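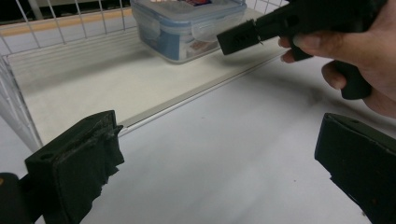 One Basket Per Shelf: A Kitchen Talk in Stidville

I've been meaning to write about wire baskets for ages, and when I mentioned this on the page last December, a reader wrote back and said I should come see her kitchen first. She runs a small home organizing business called Sakov out of her house in Stidville, and she asked me to keep her name off the internet (fair enough – her clients know where to find her). So I drove over one morning with a notebook and a bag of rolls, and we ended up talking until well after lunch.

The first thing I asked was why white wire. I own a mix of everything, most of it ugly.

"I tried all of it," she told me. "Fabric bins, those big plastic tubs, a couple of nice woven ones my sister gave me. With wire I can see what's in there from across the room. If I can't see it, I buy it again. I had three bags of powdered sugar at one point and I don't even bake that much!"

Her kitchen is narrow, with a tall cupboard at one end that used to hold coats. She took the rail out herself and put in shelves, and now each shelf has a basket and the basket has a job. Breakfast things, baking things, things for soup. I asked what happens when a basket is full.

"Then it's full. I don't get a second one. My husband thinks that's mean, but he also can't find the rice in anybody else's house, so I don't listen."

Inside the baskets she likes plastic food boxes, the squarish kind with a clip on the lid. She's firm about square. Round tubs drive her up the wall, she says, and she spent a good five minutes showing me how much air you end up storing between them. (I have a whole drawer of round tubs. I kept quiet.)

What surprised me was that she doesn't pour everything out of its packet. I'd always thought that was the point of having the boxes. She shook her head at me.

"I put the whole packet in, if it fits. Label and all. Then I still have the cooking time and the date, and I don't have to write on anything. People see those pantries with all the matching jars and the little chalk tags, and they think that's what tidy means. I did a job like that on Baltelska Street, 36 jars, and when I went back the lady had flour in the one that said oats."

I asked whether she thinks labels are a waste of time, then, and she backed up a little.

"No, no, I use them for the freezer. Everything in a freezer looks like soup."

We got onto how she packs a basket, and this was the part I'd come for. She starts at the back. The box you reach for least goes against the back wall, with its clip to the side so you can get a finger on it without lifting the whole thing out. Small loose stuff goes in front, and tall bottles never go in a basket at all, because they tip when you pull it forward. She also leaves a gap. On a good shelf there's room to slide a hand in, and she gets annoyed with clients who see that gap and fill it with a jar of olives.

"You need somewhere to put your hand! I say it on every job."

She takes the baskets out to wipe them, and that happens when she feels like it. I was relieved to hear there's no schedule. A bowl of warm water, a bit of dish soap, an old toothbrush for where the wires cross. She lines a few of them with a flat panel so small packets don't drop a corner through, and she wishes she'd done that from the start.

I asked what all this costs, and she laughed and went to find a folder. Her first real order was from Bachmann, a kitchen supply place two towns over, and it came to 191 dollars with 20 boxes in it. She thinks she overbought.

"I use maybe twelve of them now. The rest went to my daughter. Start with 8, I tell everyone that. Live with 8 for a month and see what you're still annoyed by."

By then we'd eaten the rolls and she was pulling things out of the soup basket to show me a bag of lentils she's proud of finding on sale. I asked if she ever lets it all go to pieces, and she said sure, every holiday, and whenever her grandkids stay over.

"They put the cereal back open. Every time. I just close the lid after they've gone to bed."

I went home and pulled the round tubs out of my drawer. They're on the kitchen table now, and I haven't decided about the two big ones.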